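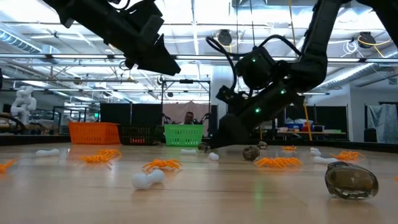 Why does wood have stripes?

Curious Corner > Nature > Trees and Wood

Have a look at the nearest wooden table, or a door, or even a wooden spoon, and you will probably find wavy lines running along it. We call these lines the grain, and they were made while the tree was still standing outside in the rain and sunshine, growing very slowly indeed.

A tree gets fatter every year by adding a new layer just under its bark, a bit like you putting on another jumper over the ones you already have (and never taking any of them off!). In spring, from about the time the leaves open in May, the tree is thirsty and grows quickly, so the new wood is pale. Later in the summer it slows down, and the wood it makes then is darker and harder.
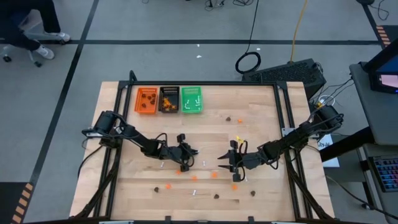

One pale band and one dark band together make one year. If a tree has been cut down, you can count the dark rings on the stump and find out how old it was. There is an old oak stump in the park at Duvport with 271 rings, so it was already a big tree when your great-great-grandparents were small.

But why rings on a stump and stripes on a plank? Well, think of a Swiss roll. Slice it across and you see a swirl, but cut it from end to end and you get long lines instead. Planks are mostly cut the long way.
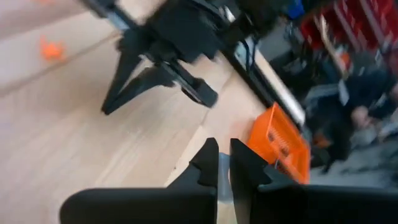
Sometimes the lines bend around a dark, round spot called a knot, where a branch once joined the trunk. Run your finger gently over one next time you find it, and see if it feels different from the wood beside it.

Filed under: Trees, How Things Grow, Ages 7 to 10

Get the Nelten newsletter! Ask a grown-up to sign up.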